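The marble question

Yaryna Dmytriv has sold kitchen counters for long enough to distrust the word "forever." She hears it from stone suppliers, from builders and most of all from customers who have already picked the slab.

"People come in and tell me they want marble and they want it to look new in 20 years," she says. "I tell them to pick one."

We met at Volora, the showroom she runs with her business partner, Vira Onyshchenko. I had come with a simple question: is a stone island worth the money? I left with a longer list of things to be suspicious of, including some of what I was told there. Dmytriv does sell counters, after all.

Her main complaint is with sealer. Customers are told that a good sealer makes marble safe to cook on, and she says that is half true at best. Sealer slows down a stain. It does very little about acid, and lemon juice or vinegar will dull a polished surface whether it has been sealed or not.

"That dull spot is the stone itself," she says. "You can scrub all day. The shine is gone and somebody has to polish it back."

I asked what the polishing costs. She named a starting price of $152 for a small area, then admitted that most visits run higher once the crew has driven out. One client near Stetsiuk had it done in June and wanted it done again before the summer was over. The lemons, apparently, had stayed in the kitchen.

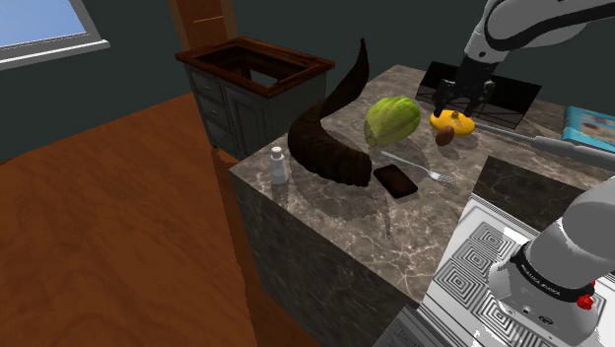
What the brochures leave out

Onyshchenko, who handles the buying, is harder on the trade than her partner is. She pulled out a brochure from Brilura, one of their suppliers, and pointed to a line promising a "care-free natural surface."

"What does that mean? Who tested it?" she says. "I asked them and they sent me the same brochure again."

She is also wary of the claim that an island pays for itself when a house is sold. Volora once tried to check this with past clients and got seven replies, none of which settled anything. Two had sold, and both had redone the bathrooms at the same time.

So why do they keep marble on the floor? Because people like it, she says, and because some of them know what they are getting. Bakers ask for it. So do people who grew up with an old, worn counter and don't mind marks.

For everyone else she suggests a test. Take home an offcut, put it beside the stove for 60 days and treat it badly. Leave coffee on it. Cut a lime on it. Volora charges nothing for the sample, though I noticed it does ask for a deposit on the full slab before the test is over. When I raised this, Onyshchenko said the deposit can be refunded. I asked to see that in writing, and after a few minutes she found it, on the second page of the order form.

Dmytriv's own kitchen has a laminate counter from Kisero, bought when she moved in. She has priced a replacement more than once and the figure always starts above $2000.

"It has a burn mark by the sink and I put the bread box over it," she says. "I'm fine with that."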